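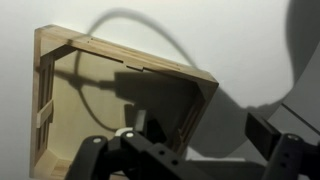 Wrist view, open wooden box with the gripper's own shadow across the back panel.

Most teams I talk to would answer a view like this with a better segmentation model. I think that is the wrong place to spend the effort. The planner already holds the joint angles, the gripper geometry and the camera extrinsics. If someone measures the lamp position once, the outline of the gripper's shadow can be computed before the image arrives. We throw that knowledge away at the boundary between the control stack and the perception stack, then train a network to guess it back from pixels.

At Tramstead we ran the Stastero pose estimator over 2631 wrist images of pale wooden parts against pale walls. The worst errors were in yaw, and they clustered where a shadow edge ran nearly parallel to a real board edge. Grain and small notches did little harm. A straight shadow did a lot, as the edge stage scores contrast and length and has no notion of where an edge came from.

The fix we tried was dull. The planner publishes a predicted shadow mask with each image, 100 ms ahead of exposure. The estimator reduces the weight of any edge within 4 pixels of the mask border. No retraining, and the interface change came to 2 message fields. Yaw error on the bad cluster fell by half. The rest of the set did not move, as we had hoped.

Cables are harder. A hose has no encoder, and its shadow goes wherever the hose goes. We tried a crude spline model tied to the last wrist joint and gave it up in October. For now a soft, thin, curved edge on the wall is simply marked as suspect - a hack, but one that is written down and can be switched off.

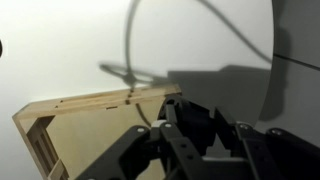 Elis Trevor read a draft and disagreed: the lamp position is never measured once, it is measured every time somebody moves the lamp, and a learned model at least fails gradually when that happens. A stale mask will hide a real edge with full confidence.

I accept the second half of that. A mask needs an age and a check, and ours had only the age. The check is cheap, though: compare the predicted border with the image gradient and drop the mask when they disagree. Skindano's calibration tool does much the same for extrinsics, and I see no reason to treat a lamp differently from a camera mount.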